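Dishcloth

From the Brumham Household Encyclopedia
Last edited 17 April 2025

A dishcloth (also dishrag, dish rag, wash cloth in some regions) is a small piece of absorbent fabric used for washing dishes and wiping kitchen surfaces. Not the same as a dish towel, which is for drying. The two get mixed up constantly, including in older versions of this article.

Contents
1 Name
2 History
3 Materials
4 Weaves and knits
5 Care
6 Folding and storage
7 In local custom
8 See also

Name

"Clout" is the older English word for a rag or patch, and "dishclout" turns up in plays and household accounts well before "dishcloth" settles in. American usage leans to dishrag, esp. in the South and Midwest. In Britain "tea towel" is the drying cloth, never the washing one. Canadian usage is mixed – Hélène Ouellet's survey of kitchen words got both terms from the same households, sometimes from the same person.

History

Early cloths were scraps. Worn shirts, flour sacks, the good end of a bad sheet. Buying a cloth new, just to wash plates with, comes much later and goes along with cheap mill cotton.

The Irnwood mill is the usual local reference point. It opened as a sheeting mill and moved to kitchen goods when the sheeting trade fell off. Its stock book lists 184 patterns of cloth, most of them the same check in differnt colors. One order in the book is for 1,652 dozen, plain, unhemmed, buyer's name not given. The mill closed in a February, year disputed (see talk page).

Feed sacks deserve their own article. Short version: printed cotton sacks were reused for clothing first, and what was left over went to the kitchen.

Paper towels and synthetic sponges cut into sales but didn't end them. Knitted cotton cloths came back as a hobby item, partly because they are quick to make and hard to ruin.

Materials

Cotton. By far the most common. Soft, absorbent, can be boiled. Shrinks on first wash, sometimes a lot.

Linen. Stiff when new, softens with use. Dries faster than cotton, leaves less lint. Costs more.

Cellulose and cotton blend. The flat "Swedish" type. Goes hard as card when dry, soft again in water. Can be composted if there's no synthetic thread in it.

Microfiber. Polyester, usually with polyamide. Picks up grease well. Must not be washed with fabric softener, which coats the fibers and stops them working. Sheds small plastic fibers in the wash.

Bamboo viscose. Sold as bamboo, but it's a rayon made from bamboo pulp. Weak when wet.

Wool is a poor choice and mentioned only because people ask.

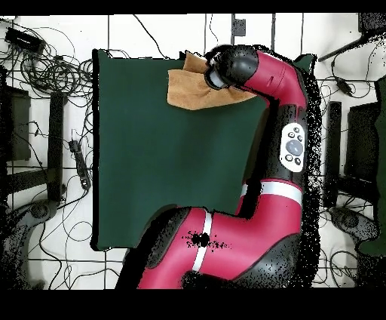

Undyed and brown cloths hide tea and coffee stains better than white ones but can't be bleached without going patchy. White can be bleached, though repeated bleaching rots cotton. Dark dyes bleed in the first few washes – keep separate.

Weaves and knits

Waffle weave: raised squares, holds a lot of water, snags on forks. Terry: loops on one or both sides, good for scrubbing, slow to dry. Huck: small raised floats, older style, still made for bar use. Plain weave: thin, fast drying, wears through in the middle first.

Hand-knit cloths are mostly garter stitch, worked corner to corner. The Zokach pattern, common in craft leaflets, starts with four stitches and increases at one edge. Crochet versions are thicker. Thicker isn't always better, takes forever to dry.

Sizes vary. A usual commercial cloth is 11 or 13 inches square before washing.

Care

Rinse after use, wring, hang open. A cloth left bunched in the sink stays damp and will smell, sometimes by the next morning. Change daily, more often in a busy kitchen. Anything used on raw meat juices goes straight to the laundry.

Wash hot, with towels. No softener on any type, not only microfiber. Boiling on the stove for several minutes is the old method for plain cotton and still works. Vinegar soak helps with smell, not a disinfectant. Never mix vinegar with bleach.

Retire a cloth when it has holes or stays slimy after washing. Most go on to floors, then shoes, then the trash.

Folding and storage

Quarter fold for drawers, roll for baskets. Khổng's housekeeping manual gives a third way, folded in thirds and stood on edge so every cloth can be seen from above. Takes a bit longer, saves digging. Cloths need to be fully dry before they go away.

In local custom

In Irnwood a new dishcloth is a housewarming gift, given with salt. Dropping one is said to mean company is coming; a similiar belief is recorded in a lot of other places. If it lands flat the visitor is a woman, if crumpled a man – or the reverse, sources disagree.

See also

Dish towel
Feed sack
Huckaback
Irnwood mill
Sponge (household)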